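Procuro gente para a oficina de remendos e costura da Cestimell (turma de agosto)

Inscrições abertas até esgotarem as vagas

Olá! Se chegaste aqui é porque tens em casa uma pilha de roupa à espera de arranjo, ou porque alguém te mandou o link a achar que tens (provavelmente tem razão). Ando há meses a prometer uma turma nova e desta vez é a sério: a Cestimell cedeu-nos a sala grande do primeiro andar, temos máquinas, temos mesas compridas e falta-nos o principal, que são as pessoas.
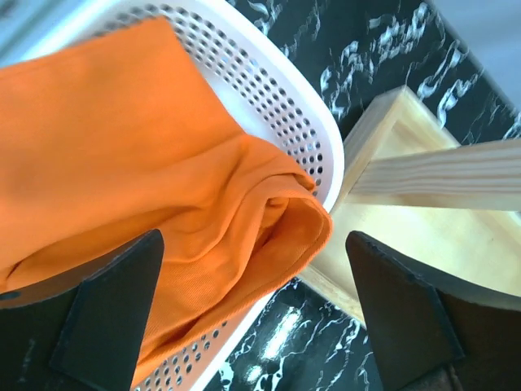 Fiifi Yakubu
Coordenador das oficinas de costura, Cestimell

Eu comecei a coser já com trinta e tal anos, por causa de umas calças de trabalho que rasgavam sempre no mesmo sítio. Levei-as a arranjar três vezes, à quarta comprei uma agulha e fiz um remendo tão feio que o usei com orgulho o inverno inteiro. Digo isto para te sossegar: não precisas de saber nada. Se já sabes, ótimo, vens na mesma, porque há sempre quem precise de ajuda para enfiar a linha na máquina e eu só tenho duas mãos!

Ao longo de cinco semanas vamos pegar em tecidos de toda a espécie, desde lençóis velhos até sarja daquela grossa que parte agulhas a quem vai com pressa. A primeira semana é toda à mão: ponto atrás, ponto invisível, pregar botões que não caiam. Depois passamos às máquinas, fazemos bainhas, trocamos fechos (o fecho das calças de ganga mete medo a toda a gente, eu incluído) e guardamos a última semana para um projeto teu. Na turma anterior saiu de tudo, uma capa de almofada, um avental, um saco para o pão e até um casaco virado do avesso e forrado de novo, que demorou mais do que devia mas ficou lindo.

Quem procuro

Pessoas com mais de 16 anos, com vontade de estar sentadas a trabalhar com as mãos duas horas seguidas. Não peço currículo nem carta de motivação. Peço só que contes em poucas linhas que peça gostavas de salvar e porquê. Se és canhoto, diz logo na inscrição, que eu arranjo tesouras próprias, as normais são uma tortura.

Também procuro 2 monitores para me darem apoio nas sessões. Aqui sim, convém ter prática de máquina e paciência da boa. Os monitores não pagam inscrição, recebem um valor por sessão que combinamos por mensagem, e podem usar a sala fora de horas para as suas coisas. Já agora, se perceberes de afinar a tensão da linha numa máquina antiga, passas à frente na fila. Temos uma, a que chamamos Ruggiero, que cose lindamente à segunda e faz nós no resto da semana.

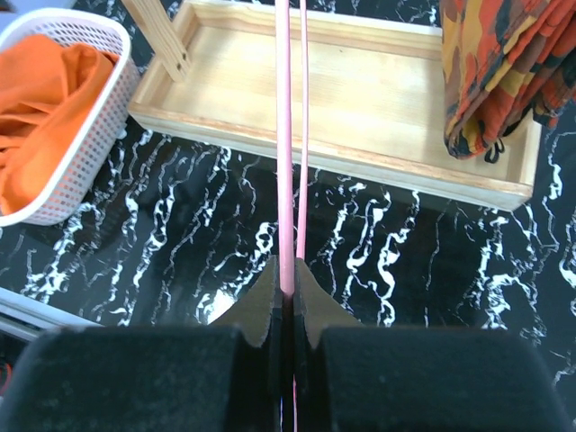
Fitas e cordões cor-de-rosa

O que trazer

Uma peça para arranjar, lavada, por favor. Uma caixa ou um saco para guardares as tuas coisas entre sessões. Se tiveres tesoura de tecido traz, e escreve-lhe o nome, que elas andam de mesa em mesa e depois é um sarilho. Linhas, alfinetes, agulhas e giz são por nossa conta. Retalhos também, mas aceito doações com muito gosto, sobretudo algodão e linho. Malha muito elástica, não, já tenho dois armários cheios.

Quanto custa

96 euros pelas cinco semanas, com material incluído. Podes pagar em duas vezes. Se o valor for um problema escreve-me diretamente, temos alguns lugares com desconto pagos pela retrosaria Odham e não faço perguntas indiscretas. Os lugares são atribuídos por ordem de chegada, e na última turma recebi cerca de 164 mensagens, portanto não deixes para a véspera (eu sei, eu também deixo).

Onde e quando

Sala grande da Cestimell, entrada pela Travessa Plulteston, a porta ao lado da padaria. Há sessões ao fim da tarde e outras de manhã, escolhes um horário na inscrição e ficas nele até ao fim. Se faltares a uma sessão podes recuperá-la no outro horário, basta avisar de véspera. O prédio tem elevador, pequenino mas funciona, e para carrinhos de bebé há espaço ao fundo do corredor. Sim, podes trazer o bebé. Cão é que não, ainda tenho pelo daquele último nas gavetas dos fechos.

Como te inscreves

Preenche o formulário no fim desta página ou passa pela receção e deixa o teu nome, contacto, horário preferido e as tais linhas sobre a peça. Respondo a toda a gente, às vezes tarde da noite. Para monitores, junta uma fotografia de alguma coisa que tenhas cosido, mesmo que seja simples, e diz-me com que máquina costumas trabalhar.

Se ficares em lista de espera aviso-te, e se alguém desistir ligo por ordem. Deixa um número que atendas, por favor!

Fiifi

Publicado: sexta-feira, 12 de março de 2021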